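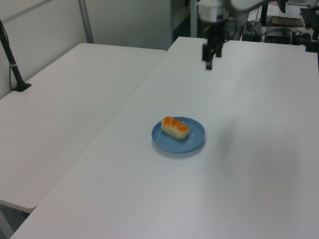 Last updated: March 11, 2021

Glaze notes, blue liner, batch 4

Carrying on from the December tests, which I never wrote up properly. Short version of those: the blue went flat and chalky on anything with a rim, pooled fine in the middle. Blamed the kiln at the time. Now think it was the frit.

So today. Mixed 3000 g dry of the Furkero base, same recipe as the card on the bucket lid except frit swapped for the new bag. Water to the usual line, then let it stand over lunch. Sieved twice. First pass left a lot of crud in the mesh, gritty, tan, could be old clay off the mixer blade. Second pass clean. WASH THE MIXER BEFORE, not after. I keep writing this.

Split into two buckets:

A - straight, no additions
B - 200 g extra silica, blended dry first then wetted in slowly

B thickened up almost right away. Added water a cup at a time till it ran off the stick like A did. Didn't measure how much, should have. Next time weigh the jug before and after.

Dipped the small round test plates in both. Three second count, shake, stand on edge. A went on even. B left a drip line on most of them, had to rub it back with a thumb once it was dry to touch. Dust mask for that please, including me.

Waxed the feet with the Flolero stuff. It's thinner than the old wax and creeps up the wall if you overload the brush. Two plates got wax on the rim and the glaze just crawled off. Left them in the load anyway, want to see what it looks like fired. Marked W underneath in oxide.

Shelf layout, top kiln:
top shelf - A, all
middle - B, all, plus the two W
bottom - bisque bowls for Flullavthorpe, nothing to do with this, just needed the room filled

Kiln wash on the middle shelf is flaking at the back left corner. Scraped and patched, but it wants doing properly. There's a half tub under the sink with a skin on it, needs a good stir and maybe a bit of water.

Firing schedule is the slow one off the wall chart. Only change is the hold at the top, cut it down becuase the last load looked overcooked to me, edges gone thin and brown. If this one comes out underdone then that was wrong and we go back. Don't change the hold and the recipe together again after this. I know I just did both. Was in a hurry.

Numbers for the order:
400 blanks wanted by Woo, small round, slight rim, blue inside and out
352 pressed so far and on the racks
rest can't go until there's more clay, pugmill is out till the seal comes

Of the pressed ones, a few near the window have dried faster on one side and lifted. Turned that rack round and put plastic over it. Don't take the plastic off to "help them along". The lifted ones can go back in the reclaim, they won't sit flat and Woo will send them straight back.

On the shape. The rim tool has worn. New plates come off it softer than the sample we sent, the step down into the well is almost gone. Looks OK to me, maybe nicer, but it's not what they signed off. Either recut the tool or send a couple over and ask. Would rather ask. Recutting takes most of a day and I've got handles to pull for the mug job.

Blue itself: they want it closer to the sample tile, which had more green in it than I remember. Looked at it by the door and then under the strip lights and it's two different colors. Going by the daylight one. If A comes out too purple, next batch drop the cobalt a hair and leave everything else ALONE.

Other bits
- big scale drifts when the compressor kicks in. Weigh with it off.
- sieve with the red tape has a hole near the edge, binned it
- need: cones, wax brushes, stain, sponges
- lids on buckets please, B already had a skin when I came back to it
- label on the second silica bag has come off, it's the one with the knot in it

Kiln on just before I left, vent open, bungs in once it's past the smoky bit. Don't crack it early, let it get down to where you can hold your hand over the spy hole comfortably. Last time it got opened hot and we lost half a shelf to dunting, and then spent ages arguing that it was the glaze fit.

Will unpack and add the reults below. Want A and B side by side on the bench by the door before anyone puts them away.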